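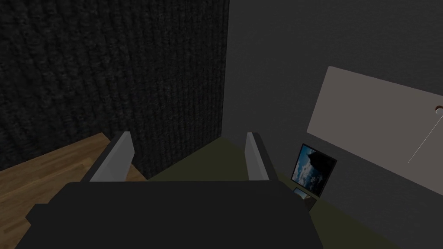 Brisa Ponce 上周在群里问我，夹爪都还没装到真臂上，先在仿真里折腾这么久值不值。我的回答是值，而且这份讲义基本就是围着她这个问题写的（谢谢 Brisa！）。

共享工坊 > 自制机械臂 > 讲义 > 夹爪与腕部视角

阅读时间：6 分钟

先说我们做到哪儿了。Salinas 这套臂是在工坊里一点点攒起来的，腕部相机准备放在夹爪后上方，所以仿真里的视角也照这个位置来：两片平板手指朝前伸，中间留着空隙，下面是橄榄绿的台面。房间我没照着工坊建，墙和木地板随便搭的，台面高度倒是认真量过。

我自己第一次调的时候，手指行程填了 114 毫米，结果一张开就穿进自己的外壳里，笑死。后来才发现单位换算错了一位……大家填参数前先看一眼单位栏，拜托！

本节要做的事：

1. 把夹爪模型导入，检查两片手指是不是平行。
2. 相机往后挪，直到外壳只占住画面下边，手指尖还能看全。挪多少看你们自己的外壳，我那个大概 9 厘米。
3. 让夹爪慢慢往台面降，碰到就停，把高度记下来。
4. 在墙边放一两样东西，相框也行，盒子也行，看手指会不会挡住它们。

第 3 步最容易偷懒。Jovita Ayala 那组跳过去了，后来真臂一通电，指尖直接戳在桌上，打印件裂了一块，又等了一晚上重打。

舵机先别买贵的，我五月那批每只不到 400 块，够用。控制板的接线图放在工坊的 Prakus 文件夹里，下次课带上自己的线和螺丝刀，我们从腕关节开始装。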